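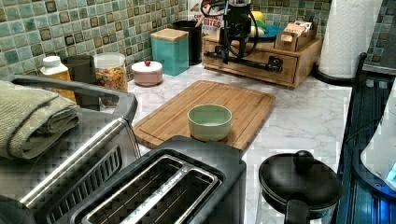

School mornings go faster when breakfast and paperwork are kept apart. Permission slips get signed at night and go straight into the bag. Food stays in one spot, like the fruit plate on top of the wooden drawer unit with the cereal box close by, so children can help themselves by 7.

Homework at the counter needs 2 clear feet of space and a pencil cup. Parveen Malik lets hers start after a snack. 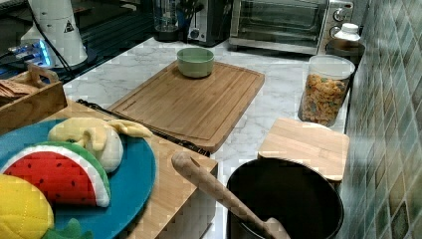 Reading practice fits in while you cook. Ask for labels, then recipe steps. For younger ones, play food works well: a plush watermelon slice on a plate gives them a word to spell and seeds to count. Stop after 4 words.
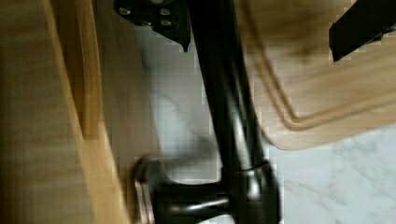 Black kitchen faucet with lever handle

Rinse lunch boxes as soon as they come home.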